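Unit 6: Paying for the Robot
Handout, revised 2026-04-25
Course lead: Zodwa Nel. Budget clinic: Lungile Baloyi

Bring your draft budget from last session, including the ones written on the back of the Unit 5 handout. I know who you are.

Our running case is still the Joltard kitchen line: a single arm that moves food and dishes between a counter, a plate and a sink. Management has asked for a price. Management would like the price to be the arm. Your job this week is to break it to them gently.

Start with the task list, and leave the catalog closed. Write down every object the arm has to pick up, what it weighs, how it squashes, and where it gets put down. A gripper that is happy with a mug may have strong opinions about fruit. Every awkward object on the list is either a new gripper, more programming time, or a polite conversation about dropping it from the scope. Price all three before you pick.

Next, simulation. Reach, clearance and collisions can all be checked in a rendered kitchen before anyone signs a purchase order, and a virtual faucet costs nothing to hit. The Jumstead license is 600 per seat per year, and you need 2 seats, because the person who builds the kitchen and the person who runs the tests will want it at the same moment.
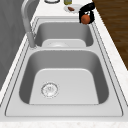
What simulation will not give you is a delivery date, a floor that is level, or an electrician. Those go under Site Work, a line that most first drafts leave blank and most second drafts underestimate.

Then the gripper itself. Sithole quoted 619 for a set of replacement fingers. Put one spare set in the first-year budget. Oratile Makhubela's group left it out last term and had to defend the omission in front of Palesa Dlamini, who used to approve this sort of thing for a living. It was a long afternoon.

Training and downtime come last and are usually more than 4000 between them. If your figure is lower, check whether you have assumed that your operators already know everything - or that they work for free.

For the clinic:
One page, costs by year, purchase and running costs kept apart.
State which tests you would run in simulation and which need real hardware.
Name the line you would cut first, and what the arm could no longer do.

"Miscellaneous" may appear once. Final budgets are due in August.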